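Teaching the gripper to tidy a cable, part one

Sun 2 October

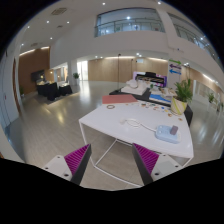 The white table in the lobby, seen from the gripper's own camera. Power strip on the right, cable running off to the left.

I've been helping Annapurna Mudaliar with her cable-tidying project, which she calls Rosto. The idea is to get an arm to pick up a loose lead, gather it and put it down somewhere sensible. My part is the demonstrations. I hold the gripper in my hand, do the job myself and the recording is used to train the arm later.

We did the first lot upstairs at Ralham on a bare bench and the results looked fine until Torben Kohlhase tried the policy on a different bench. It went for the right spot on the wrong table, more or less. So now we're recording in places with more going on. The lobby has display tables, plants, a keyboard and bright reflections all over the floor, so it seemed a good place to start.

A few notes from the session, mostly for my own use.

Cable is harder than it looks. With a block or a cup you close the fingers and you've got it. A thin cable slides down between the pads if you come in at an angle, and my first 8 attempts had to be thrown away for that. Coming straight down and closing slowly worked better.

I rush the approach. Kidus Yilma went through the recordings and said I was moving about twice as fast as he'd want. He's asked for a short pause before every grasp. It feels daft when you're doing it, but I've started counting to myself and it's fine.

The plug end needs its own demonstrations. I'd been treating the cable and plug as one thing, and they want quite different grips. I'll record them separately next time.

My wrist gives up after roughly 25 minutes. Cempaka Simanjuntak does the remote-control sessions from a desk and has no sympathy. Her way is slower per attempt, though she can keep going all afternoon. I tried it once and kept turning the wrist the wrong way.

Next on the list is moving the power strip between attempts so the arm doesn't learn where it lives. After that, Annapurna wants the same job done with a darker lead. She's hoping to have it running on the arm in November. I'd like another 10 good recordings before then.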